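Recording demonstrations in Stesura: common questions

Last updated April 2, 2026

Do I need a real arm to record?

No. Stesura runs the same session against a simulated arm or a real one, and the files come out in the same format. Most people practice in simulation first.

What can I use to steer?

A Malance hand controller, a gamepad or a keyboard. On a real arm you can also switch on hand guiding and move the joints yourself. Hand guiding doesn't work in simulation.

What does the wrist view show?

The wrist view looks out past the gripper, so part of the hardware always covers the ground. In the Randik courtyard level the floor is red brick with pale mortar, and the lines are handy for judging your angle on the way down. 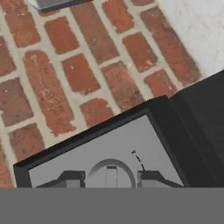

If you lose your bearings, back off and switch to the overhead view. Switching views during a take is fine and does not split the recording.

How many demonstrations should I record?

For a single pick and place, start with 61. Tasks with two or more stages need more. The Srisuk sample set has 513 takes, and you can load it to see how varied the starting positions should be.

Should I delete bad takes?

Delete a take if you dropped the connection or steered toward the wrong target. Keep it if you missed and then corrected. Mark those "recovered" in the take list.

Is there a limit on length?

A take stops at 1000 steps. A project can hold 3355 takes. Longer takes will be supported in July.

The arm lags behind my hand. What should I change?

Lower the speed scale first, then close any extra camera windows. If it still lags, write to Sigita Sproģis on the support desk and attach the session log.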